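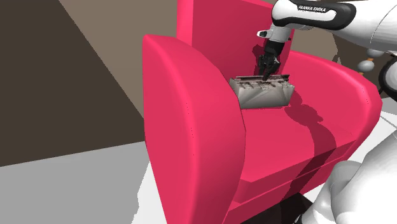
Stumora Live Music Program
Interim Progress Report to the Cabrera Fund
Submitted March 20, 2018

Summary of the reporting period

The Stumora Live Music Program received support from the Cabrera Fund to present a season of concerts at Lisitz Hall and to open the venue to performers at an early stage of their careers. This report covers the first half of the grant period, which began in October. It describes the concerts presented, attendance, the support act scheme, technical work at the hall, and the plan for the remaining months.

The program has presented 12 concerts to date, as set out in the grant agreement. One date, a double bill of folk and acoustic acts, was moved back by two weeks when the headline band withdrew from its tour. The support act kept its place on the new date and a replacement headliner was engaged at the same fee. Ticket holders were offered a refund or entry to the new date.

Attendance

Total attendance across the 12 concerts was 1,311, against a target of 1,000 for the same period. The largest single audience was 146, for the opening night of the season. The two weekend rock shows also drew well, and the brass band concert brought in many people who had not previously bought a ticket at Lisitz Hall.

Results for the late-evening electronic series were weaker. Advance sales were slow for both nights, and most tickets were bought at the door. Program staff believe that the start time was too late for audience members who depend on the last bus to Tano. The remaining electronic night has been rescheduled to begin an hour and a half earlier, and the revised time appears on all new posters and on the ticketing page.

Support act scheme

Under the terms of the grant, each concert must include at least one local act with fewer than two years of public performance. This condition was met on every date. Acts were chosen from an open call and were paid a flat fee on the night, with a separate allowance for travel. Each act received a full sound check and a multitrack recording of its set.

Feedback forms were returned by most of the acts. The recordings were the part of the scheme most often mentioned, and several acts have since used them to apply for festival slots. The most frequent complaint concerned the changeover between sets, which was too short for bands bringing their own drum kit. The changeover has been extended from 15 to 25 minutes — the running order for each remaining concert has been adjusted to match.

Sound and stage work

The Fund's equipment allowance was applied to three items: replacement of the monitor speakers, a new stage box and cabling, and the repair of the lighting bar above the front of the stage. The first two are complete. The lighting bar has been repaired, but it may not carry its full load until it has been inspected. Until then, the program is using floor-mounted lights, and this has limited the choice of looks available to visiting acts.

The monitor speakers have been well received by performers. Low-frequency feedback at the left side of the stage, noted in our original application, is much reduced but has not been removed entirely. Further acoustic treatment of the side wall would be needed, and we do not propose to charge that work to the present grant.

Budget

Spending is within the approved total. Artist fees are slightly above the amount budgeted for the period, owing to the replacement headliner's travel costs. Printing is below budget, as fewer large posters were ordered than planned. We request the Fund's approval to move the unspent printing balance to artist travel. No other changes between budget lines are requested.

Remaining activity

Five concerts remain in the season. Four will take place at Lisitz Hall and one at the Tano bandstand, weather permitting — the hall is being held on the same date as an indoor alternative. The open call for support acts has closed and all places are filled.

The final report, with full accounts and copies of all printed materials, will be submitted within 60 days of the last concert.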